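September, Wednesday, late
by Matúš Baláž

Quick one tonight, I've got an early start and the dishwasher still isn't emptied. Which is sort of the subject.

My sister rang at the weekend and asked when she can buy a machine that does the kitchen. Not the floor, she has a thing for the floor. The kitchen. Breakfast stuff out, breakfast stuff away, wipe down, done. I said not yet. She said you always say that. Fair.

So, where are we. Short version from somebody who reads too much of this and fixes packing lines for a living - the arms are fine. Arms have been fine for ages. At Hudec we have one that has been putting jars in trays since before I joined and it never sulks. But it knows where the jar is. Move the tray a thumb's width and it will happily put a jar on the floor, and then another one.

A kitchen is all moved trays.

Toast is my favourite test. Sounds like nothing. Slice comes up, you pinch it, you lift it, you don't crush it and you don't catch the edge of the slot. My nephew could do it at four. A gripper has to get the angle right, squeeze a bit but not a lot, and the slice is never the same slice twice. Then the towel, worse. Cloth has no shape untill you pick it up and then it has a different one.

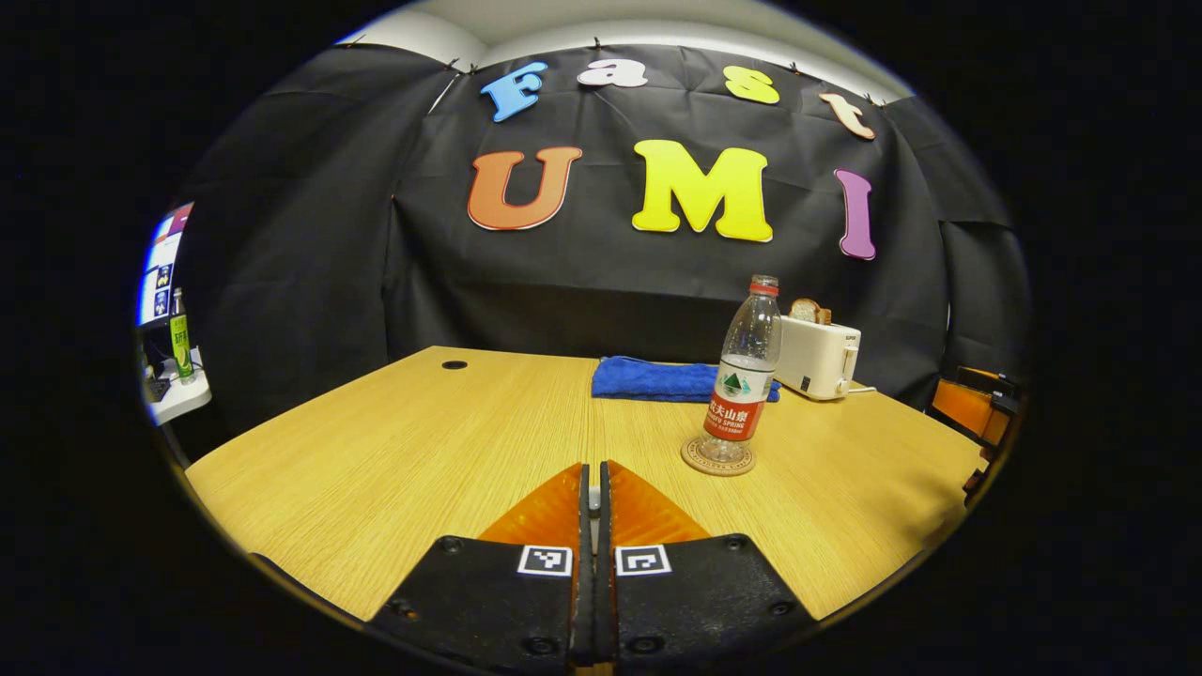 What has changed, I think, is how they get taught. Used to be somebody wrote down every move. Now more and more it's a person doing the chore with a gripper in their own hand, over and over, and the machine learns from the recordings. No robot needed for that part. I like it, it's how I learned to pack, stood next to a bloke called Fluder (surname, never got the first) and copied his hands.

Still slow though. I sat through a long video from Dendine last month, 72 minutes, one arm tidying one counter. Timed a bit of it. 104 seconds to get a mug on a shelf. Then it let go early and they cut to a different mug. Hmm.

On the shop floor it's a different sum. We had the Dukex people in to quote for a cell to fold the cleaning cloths, we get through 135 a shift, and their man was decent about it and said keep your Jana for now. She does the lot in her tea break near enough. He reckoned boxes yes, bottles yes, anything floppy come back in a few years. I'd rather hear that than a brochure.

So for my sister - if you want one chore, same place, same things, you could maybe have it soon and it will cost more than the kitchen. If you want the whole breakfast, cleared up, with the kids' bits all over it, no. Not this year. Bottles with a lid on I'd trust it with. Glasses I would not.

Ill do a proper post on grippers when I get time, there's a lot to say on soft tips versus hard ones and I have a drawer of worn out ones from work to show. Also still owe you the part about the vacuum and the stairs.

Dishwasher now.

Comments (3)

Petra K.
My mum's vac has been under the sofa since Sunday so I'm with you on not yet. What about ironing? I'd pay for ironing before toast.

oldfitter
104 seconds for a mug is quicker than my lad. Seriously though, on the cloths, did they look at suction? We tried it on tea towels, picked up two at a time every time.

Matúš
@oldfitter they did mention it, same problem, doubles. @Petra ironing is cloth AND hot so don't hold your breath

Contact: use the form | © Matúš Baláž | Visitors: 1139 | Back to top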